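1/ Okay, a small thread on living with a basenji, after 2 years with mine. Her name is Nastineo and yes, she yodels.

2/ They came from central Africa as hunting dogs and they still think for themselves. Calling her is more of a suggestion – she'll weigh it up and get back to you.
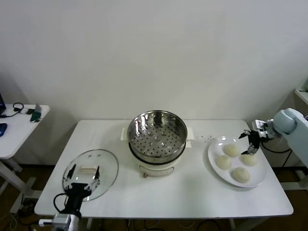
She also washes like a cat! Paws, face, the works. Hardly any smell, very little brushing.

3/ Walks: leash always, unless it's fenced. She saw a squirrel in February and my shoulder still remembers it.

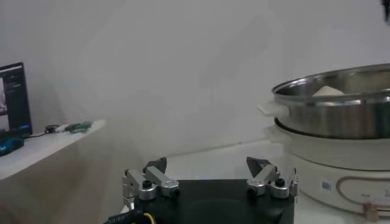

4/ Food next, plus how I got her to like the crate.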